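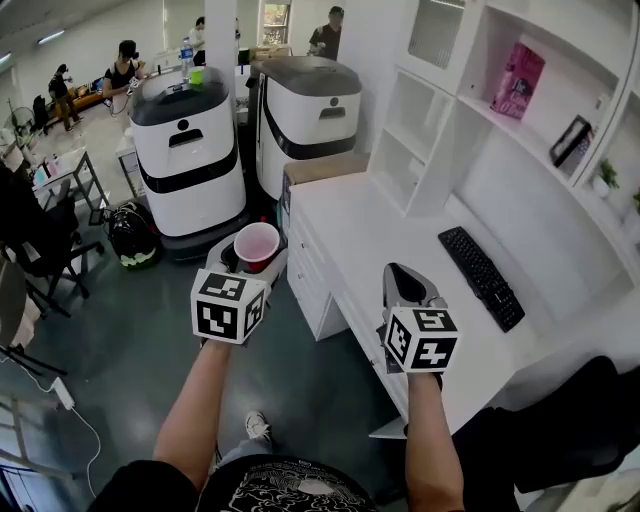
Can you compare two hand-held grippers fairly if one operator is holding both?

Swap hands halfway through and log which side each gripper was on, otherwise you're mostly measuring who's right-handed.

Home Forums Grippers & Arms Log in

tinplate_37
Been trying the Probert against the Foma on cup pickups. 500 grabs, 329 clean for the Probert before I swapped hands. Then the numbers flipped and so did my opinions. Colour me humbled.

gumleaf
Soft cups are a rotten test. They forgive a sloppy jaw and punish a strong one. Try something rigid and get back to us.

tinplate_37
My whole job is soft cups, mate. Rigid stuff I can do with kitchen tongs. 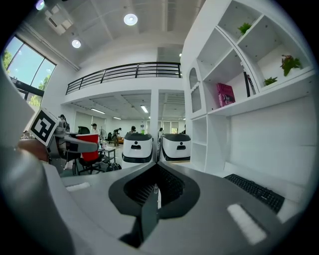
Page last changed: June 17, 2025

oddsocket
Keep the second gripper up near your working one when it's idle. You can check both marker cubes track before you commit to a run. I lost most of February to one that didn't.

gumleaf
Or buy the Prolten controller and let it complain for you.

oddsocket
I have the Prolten. It complains about everything, including the weather. Tracking dropped out 40 times in one arvo and each one got its own beep.

gumleaf
Firmware. Mine's been silent for ages.

oddsocket
Silent or off?

tinplate_37
Back to pads, please. Ridged or smooth for thin plastic? The ridged ones grip well but I reckon they're chewing the rims.

gumleaf
Smooth. Still think the cups are the problem.

Related threads
Prerkorwood arm mount: worth the wait?
Foma jaw pads, where to get spares
Marker cubes and glare off white desks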